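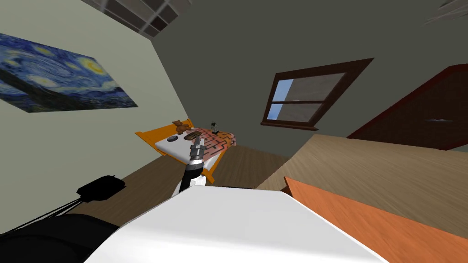 November 1, 2022

So the budget is in, sort of! I spent most of October with a spreadsheet open on one side and the simulator on the other, trying to work out how much robot I can afford before I buy any robot at all.

The big number first. A used two-arm base from Flondadlow is way out of reach this year, so the plan is one Inby arm now and a second one when the savings account recovers. The gripper is a separate line - 409 dollars, plus shipping from Wultport, and they want 16 days to build it. I put 800 aside for the computer and I already know I'm going to blow through that (graphics cards, ugh).

What the simulator gives me for free is time to be wrong. I've been working on bedroom jobs, mostly reaching over the bed, and I've changed my mind twice about how long an arm I need. The short one looked like such a bargain on paper, and then I tried it on anything past the pillow. Cross that off.

Tianyou Jia wrote to ask why I'm not getting the Babić stand everyone likes. I want to! It weighs more than I do and I live up seven flights - maybe after I move.

Still missing from the sheet: spare fingers, a decent emergency stop, and whatever the insurance people say when they call back. If you've bought a used arm and have the receipts, please send me your real shipping costs.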